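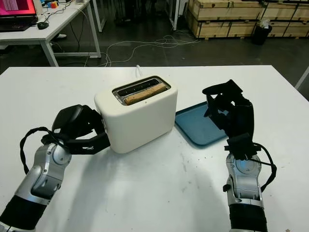

Tronitz Kitchen Goods Workshop -- Small Appliances

Notebook, June 18, 2022
Entry by Nikola Kołodziej. Jolanta Malinowski read it over and added two notes.

Cream toaster, white table, blue tray. Carrying on with the Saavedra work: how bread sits in the slots, how it browns, how it comes out, what it leaves behind.

Cleaned the crumb drawer before starting. It had not been done since the May runs and there was a fair amount in it, mostly fine stuff with a few black bits from the raisin loaf. Wiped the drawer with a dry cloth only. Last time I used a damp one and the first slices smelled of steam, which confused the notes for that morning. Ran the toaster once empty to burn off whatever was left on the elements.

Cycle counter in the log stood at 3,362 when I began. The page before had it wrong by a line, corrected in pencil.

Bread

Plain sandwich loaf from Wimine, bought the day before and kept in its bag. Cut side firm, no dry patches. I set the heel aside and also the slice next to it, which had a hole through the middle. One slice at a time for this batch, front slot. The rear slot stays empty. In May we ran both slots together and could not say afterwards which side of which slice had been facing what.

The slots are long enough that the slice goes in on its long side with a little room at the ends. Top edge stays just above the rim when the lever is down. With the taller farmhouse loaf it stood well clear and the upper strip stayed pale, so I have stopped using that one for the browning runs. It can come back when we do the lifting notes.

Browning

Dial at 3. Time from lever down to pop was 190 seconds on the second slice, and the later ones were close enough that I stopped writing them in. First slice from cold took longer and came out lighter. I have left it off the sheet, as agreed.

Color on the good slices is an even tan with a darker crust. The side facing the middle of the toaster is always a shade deeper. Turning the toaster on the table makes no difference to this, so it is inside the toaster and has nothing to do with the draft from the door. Jolanta had thought it was the draft.

Tried five on the dial for one slice, to see. Too dark at the corners and the kitchen smell went down the hall. I won't do that again with the windows shut. Back to three for the rest.

Where things go on the table

Set the toaster at an angle, long side toward whoever is working, with the cord going off the back. With the cord at the side it kept getting under the tray, and the tray rocked. Tray goes to the right. It wants to be near enough that toast can go straight across without traveling over bare table, but clear of the lever end. I tried it tight against the toaster and the rim got warm, so moved it out a hand's width.

The blue tray is better than the wire rack for this. Crumbs show up on it and the raised edge keeps them in when you carry it to the sink. The toast does go soft underneath if it sits, and for eating I would want the rack. For the notes it doesn't matter, we look at the slice straight away.

Lifting out

This is the part that needs work. The carriage brings the slice up far enough to take hold of, but only just with this loaf. Taking it by the top crust in the middle is all right if the pull is straight. If it leans, the lower corner drags along the inside of the slot and sheds. You get a line of scrapings on the rim and more in the drawer.

A slice that has dried out a bit at the crust holds together better than a fresh one. The fresh ones bend at the grip. I had one tear at the top, leaving a strip of crust behind, and had to unplug and wait before getting it out with the wooden tongs.

Leaned slices also tend to catch on the guide wires. Letting go and dropping it back down, then starting again, worked every time I tried it. Pulling harder did not.

Jolanta's note: the Bradex loaf is cut thicker and leans less in the slot. It may be worth a row on the sheet, with the thickness written next to it this time.

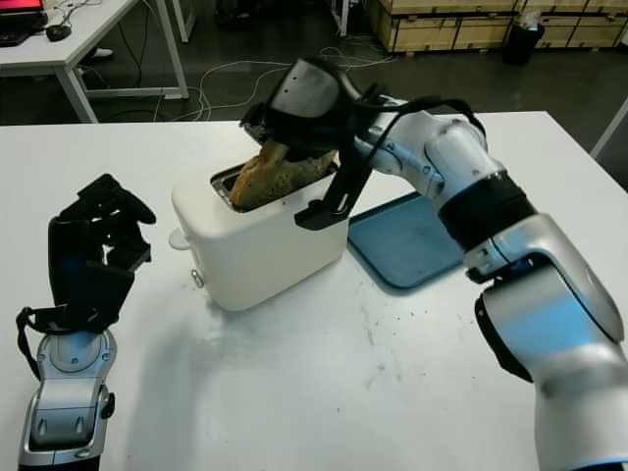

Crumbs

More on the table than I had expected, mostly small and dark, on the side in front of the tray. So they are falling on the way over as well as at the slot. There are gray smudges on the tabletop too. A dry cloth moves them around. Dish soap and warm water, then dry it properly before the toaster goes back.

I brushed each batch onto a sheet of baking paper and folded it up with the slice number on the outside. The packets are in the shallow drawer under the kettle shelf. Please do not throw them out, they look like trash and they are not.

Jolanta's note: brush toward the tray, with the tray held just under the table edge. Quicker than the paper if you are not keeping the crumbs.

Left to do

Thick slice row, Bradex loaf, same dial setting.
Repeat the leaning slices with day-old bread.
Ask whether the crumb drawer comes in a deeper version.
New bag of the Wimine loaf, the open one is past using.
Toaster unplugged and left out to cool. Cover goes on in the morning.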